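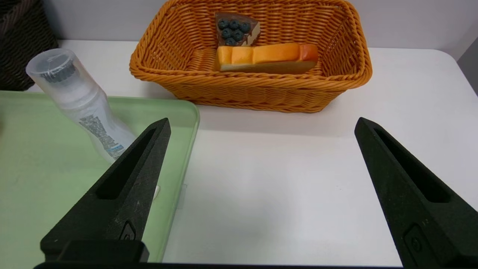 Bread, trays and baskets: kitchen tips from the Ludik open day

Posted August 2018, under Small Kitchens

The Ludik workshop in Skilenness opens its doors twice a year, and the summer opening was given over to robot arms handling ordinary table things. The demonstration concerned a slice of bread, a small basket and a tray. I went for the arms and came home with a page of notes on laying out a worktop. They are set down below in the order I would use them.

Clear the approach first

A two-fingered gripper needs room on both sides of whatever it is going to take hold of. So does a hand, although a hand forgives more. The staff set out the tray with bare table beside it, and the fingers were opened over the bare part before moving in. At home, leave a strip of worktop free on the side you reach from. Mine is 40 cm, measured from the edge of the bread board, and that is enough to put down a knife and a plate. 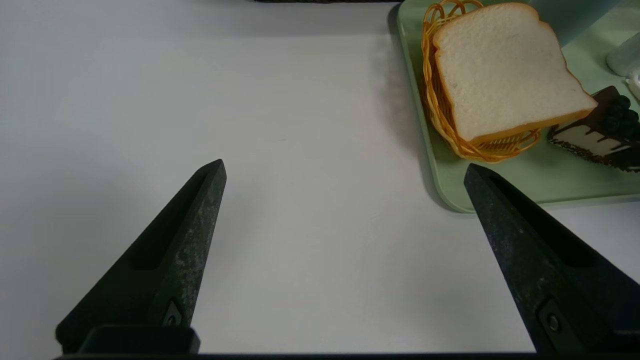

Open gripper and tray, with the bread propped up in its basket.

Stand the slice up

A slice lying flat on a plate has to be scraped up or pinched at the crust. A slice tilted against the rim of a basket offers both faces, and it can be lifted straight off.

– Use a basket shorter than the slice, so that part of the bread stands clear.
– Lean the slice with its broad face towards you.
– Cakes with a soft top go on the tray or in a wider basket. Do not lean anything against them.
– An open weave lets crumbs through. Put the tray under it before you start.

Grip wide and low in force

The engineer on duty gave the rule for soft food as contact over the largest area, with the least pressure that will still hold. Kitchen tongs with broad flat ends follow the same rule. Scalloped steel tongs do not, and they tear fresh white bread. I have used a flat pair from Grumotel since December and have stopped using the others for anything but chops.

If you are buying tongs, close them over a folded tea towel in the shop. The ends should meet flat along their length. If only the tips touch, put them back. 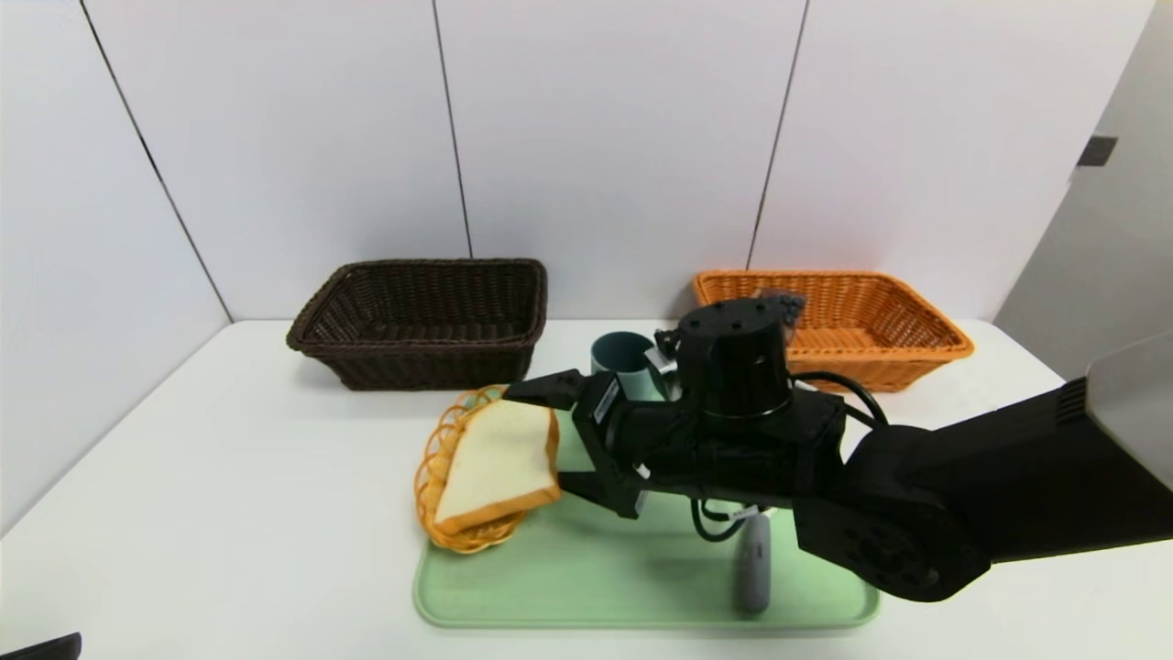

Keep tall things to the back

Cups and bottles near the front of a tray get in the way of the wrist, whether yours or the machine's. Put the low items where you reach in and the tall ones behind or to the far side. A bottle that will not stand securely is better laid down before the tray is moved.

A tray with a raised rim is worth the extra few pence. Rounded corners are easier to wipe than square ones, and a pale colour shows up crumbs.

Mind the table edge

Keep the tray well in from any cut-out or curved edge, and route leads below the worktop with enough slack to move. The handout from Pruvost, who supplied the worktops, allows 13 cm between tray and edge. I have marked mine with tape on the underside.

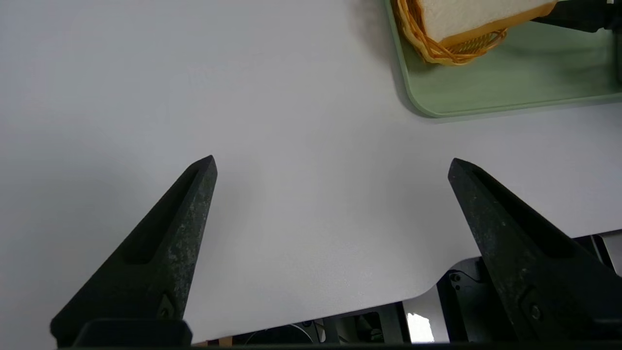
Tray and bread, with the curved table edge at lower right.

Notes on visiting

The next opening is in December. Entry is free, sessions last almost 2 hours, and there is a step at the side door. The handout is one sheet, printed on both sides, and copies are kept on the bench by the coat hooks.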